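Search this site Search Go
Home Races Training Food & Drink Travel Contact

How to run a costume race without being beaten by your own costume

The Londach Harvest Run is held every September, over a distance its organizers call "a friendly 6 miles." The miles are not friendly. They go up through the vineyards, down through a creek, and past a brass band that knows one song. Most of the field is dressed as something. I have finished it as a lobster, a lighthouse and half of a horse, and I have the chafing to prove all three.

What follows is my method for getting a costume to the finish line with you still inside it.

Step 1. Pick something with legs

Yours, specifically. Any character that wears a long skirt, a tail or a barrel will have opinions about your stride. Lift your knee to hip height in the store. If something rips, you have saved yourself a public ripping later.

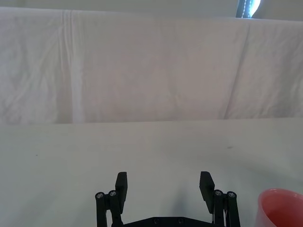 Step 2. Build it over clothes you already run in

Start with the shorts and shirt you wore on your last long run and attach everything to those. Safety pins work for light pieces. For anything heavier, sew wide elastic to the shirt at the shoulders and let the costume hang from there. My lighthouse hung from my neck, and I spent two days looking only to the left.

Step 3. Weigh it

Stand on the bathroom scale with the costume and then without it. Subtract. If the answer is more than 6 pounds, start cutting. Foam can be hollowed out from the back with a bread knife, and cardboard can be swapped for felt. Papier-mâché should be left at home, where it can be admired dry.
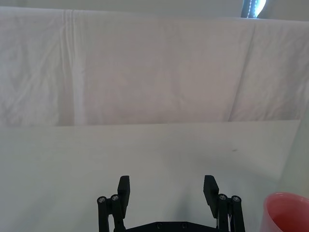
Hats deserve their own weigh-in. A hat that feels like nothing in the kitchen feels like a bowling ball by the second hill, and it will find the one gust of wind in the valley. Put a chin strap on it. Yes, it looks silly. You are dressed as a lobster.

Step 4. Take it for a test run

Forty minutes, on real roads, in daylight. Go early if you're shy, though I should warn you that 6 a.m. dog walkers have seen everything and will still stare. Bring Vaseline. Afterward, check for red patches and put tape or soft fabric wherever the costume rubbed.
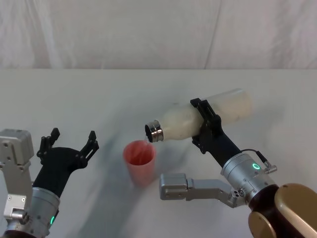 Step 5. Make the repairs the week before, and make them on a table. I used to do mine on the carpet, which ate 89 sequins and gave back only the pins. A plain white tabletop is what you want, clear in the middle, so a dropped bead has nowhere to hide. Glue first, sew second, and leave the whole thing overnight before you try it on.

Step 6. Plan for the drink stops

The Astusero estate pours at the top of the first climb and Garko does a cider near the creek. Decide beforehand how your hand will get to your mouth. Claws, wings and mittens should come off at the wrist, on a loop of elastic so they dangle. If you mean to drink at every stop, walk every stop.

Step 7. Pack a dry bag

Shirt, socks, a towel, cash for the sausage stand. Costumes go in a separate trash bag, tied shut, and get hung outdoors as soon as you're home. Mine once spent a night in the trunk of the car. I sold the car in the spring.

Older: Fan Hill, the long way up
Newer: What to eat before a hilly race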